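Zekow VM appliance: build notes and data card

Zekow ships as a single OVA for import into a desktop or server hypervisor. It holds the Wimeck file server, the Tam web console and a set of sample records for testing an install.
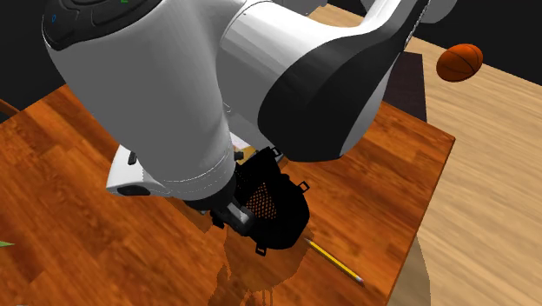
2 min read

Requirements

The host needs 68 GB of free disk space and 3 GB of memory for the guest. Thin provisioning is supported. Do not resize the system disk before first boot; the setup script reads its partition table and stops if it has changed.

Import

Select the OVA, enter a name for the guest and accept the default network. Bridged mode is required for the Tam console. Guests set to NAT will start, but the console is then reachable only from the host.

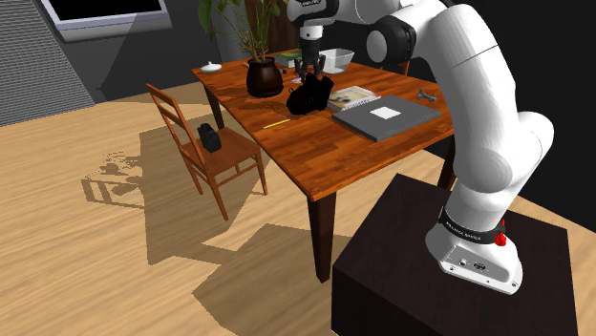 After first boot, log in at the text prompt and run zekow-setup. The script asks for a static address, a gateway and a host name. Host names with underscores are rejected. A failed run can be repeated without reverting the guest.

Sample records

The set has 1,214 records in two tables, users and shares. All values are generated. Passwords in the users table are hashed and will not work for login.

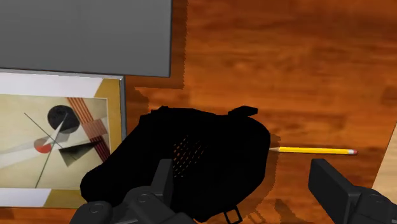
Fig. 3. Wood-grained surface with gray panel, simulated.

Known issues

Snapshots taken while Wimeck is indexing may restore with a stale lock file. Delete the file and restart the service. Clock drift on suspended guests was fixed in the July build.

Maintainers

Touran Tehrani (image builds), Ronja Westerberg (console). Packaged by Motuvis.

Last updated: Wednesday, September 11, 2019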